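Shop > Help > Wool care and repairs

Questions we get about looking after knitwear

Most of these come in between October and March, when the sweaters come out of storage. If yours isn't covered, write to the Nekdale counter and someone will answer within a few days.

How often should I wash a wool cardigan?

Less than you think. If you wear a shirt under it, three or four times a winter is plenty. Hang it near an open window overnight between wearings -- that takes care of most smells. Spots can be cleaned with a damp cloth and a drop of wool wash.

Can I use the washing machine?

Only if the label says so. Use the wool cycle, cold, with the slowest spin you have. Close the buttons first and turn the garment inside out. Regular detergent is too harsh for wool, and fabric softener coats the fibers.

How do I dry it?

Roll it in a towel and press the water out. Don't wring. Then lay it out flat, with the sleeves straight, and pull it gently back to its measurements. Keep it away from radiators and direct sun. A heavy knit can take two days, and you should turn it over once.
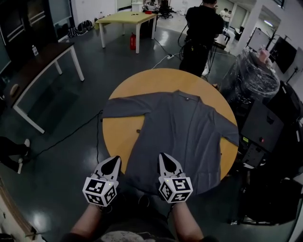
Simone Prado writes that a mesh rack over the bathtub cut her drying time in half, and she asks whether that counts as flat. It does, as long as the mesh doesn't sag.

What about pilling?

Pills form where the knit rubs, mostly under the arms and at the cuffs. It is normal in the first season and does not mean the yarn is bad. Use a comb or a fabric shaver on a dry garment laid on a firm surface. We stock the Prinum comb, but any fine-toothed one will do. Never pull pills off by hand.
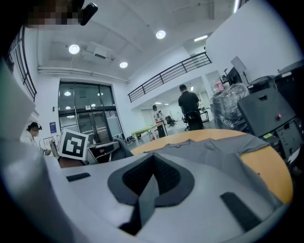 Do you do repairs?

Yes. Elbows, cuffs, moths, dropped stitches and lost buttons. Everything has to be washed before you bring it in. We keep 18 shades of darning yarn at the counter and can order others. Small holes take a week. A full cuff takes longer -- usually three weeks, more in December.

If you mail something in, write your name and phone number on a piece of paper and pin it to the garment. Boxes from Stodudell customers go out with the return van, so there is no postage to pay.

How should I store knits over the summer?

Clean and folded, in a cotton bag or a box with a lid. Hangers stretch the shoulders. Moths go for sweat and food stains, so never put anything away unwashed. Cedar blocks help a little if you sand them once a year.
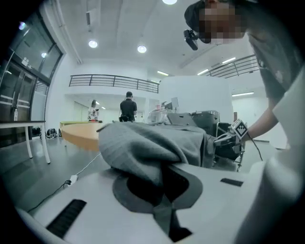 Aksel Bjarnason: I put mine in the freezer for a week before they go in the box. Is that enough to kill moth eggs, or do I need to do it twice?

A week is fine in a freezer that stays properly cold. Seal the bag first, and let it come back to room temperature before you open it.

My sweater shrank. Can it be saved?

Sometimes. Soak it for half an hour in lukewarm water with hair conditioner, press out the water and stretch it a little at a time. If the knit has felted, it will not come back.

200 shares | 18 comments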